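Wired earphones back in the clear plastic case without kinking them??
Asked October 17, 2019 in Small Stuff & Storage - viewed 276 times

Got white wired earphones, they came in one of those clear flip open plastic cases. Want to keep the case. Every time I put them back the cord springs out or I get a knot the size of a walnut. Already killed one pair in April, wire broke by the plug. Any way to do this that takes like 10 seconds?
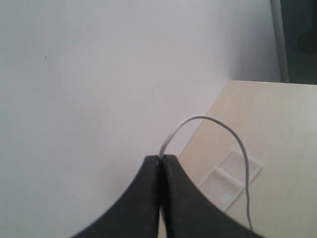
2 Answers

Saodah Mandagi - 447 points
Don't wrap round your fingers tight, thats what kills them. What I do:
Open case flat on the table. Big loose loops, let the cord go the way it wants. Use both halves, not just one side. Earbuds wherever they fit.
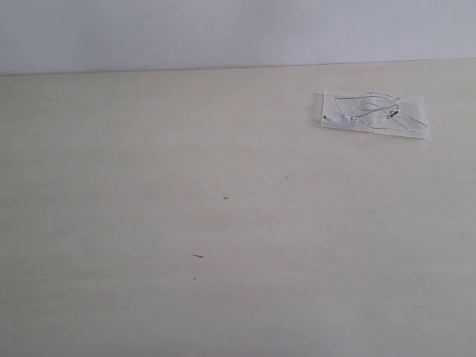 Then close it slowly and check no wire is sitting on the fold, mine got pinched there once. If it fights you, take it all out and start over, don't shove.

Also let them hang first. Hold them up from the middle somewhere, buds on one side and plug on the other, wait a sec for teh twists to come out. Helps a lot with the older ones.

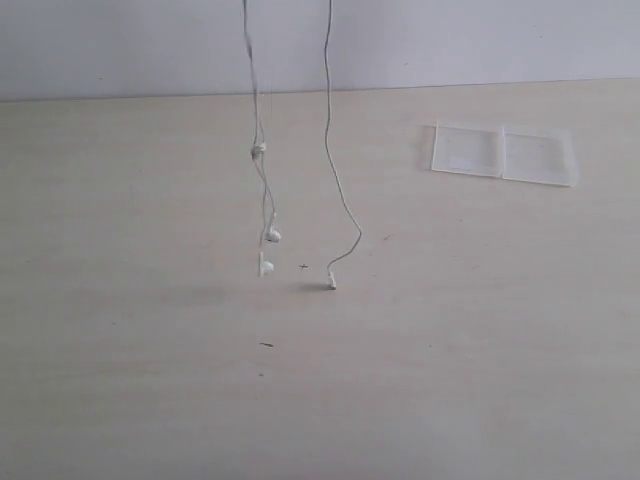 Earbuds one side, plug the other, case open on the table.

droltarness
just get a Tresari pouch, about the same price as a coffee. never used the plastic case, mine went in the trash day one. or bluetooth lol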